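Home / Storage / Pantry and stockroom / Clulline open shelf unit

Clulline Open Shelf Unit, light tan
Sold by Watkins Storage

The Clulline is a plain open unit for canned goods, boxed food and other dry stock. It suits a home pantry, a break room or a small store that needs a few more feet of shelf. Each shelf is rated for 15 kg when the load is spread evenly. Put cans and jars on the lower shelf and lighter boxes on top.
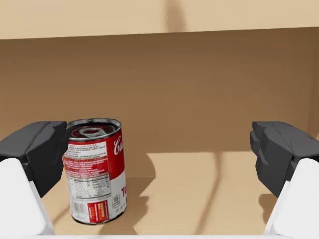
The unit ships flat in one carton with all fixings and a hex key. Assembly takes one person less than an hour. Fit the back panel before tightening the sides, or the shelves will not sit square. Wall brackets are included and should be used in any home with children.

Shelf depth is 300 mm. Boards are 10 mm thick. Wipe clean with a damp cloth and dry right away. Do not use bleach or scouring pads.
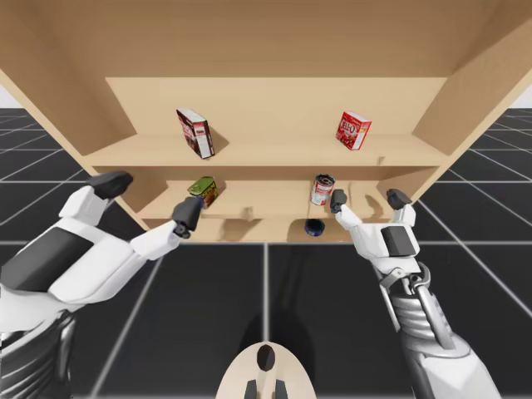
Extra shelf boards can be ordered separately and fit any Clulline unit made since the February change to the peg holes. Older units use the Sillex peg, which we still stock. If you are not sure which you have, send a photo of the inside of one side panel to the parts desk and ask for Tatsuya Onishi.

Trade orders: price breaks start at 10 units. Contact Huw Maddocks for a quote and delivery times.

Also in this range: Ollow corner unit, Ollow wall rack, Clulline spare pegs (bag)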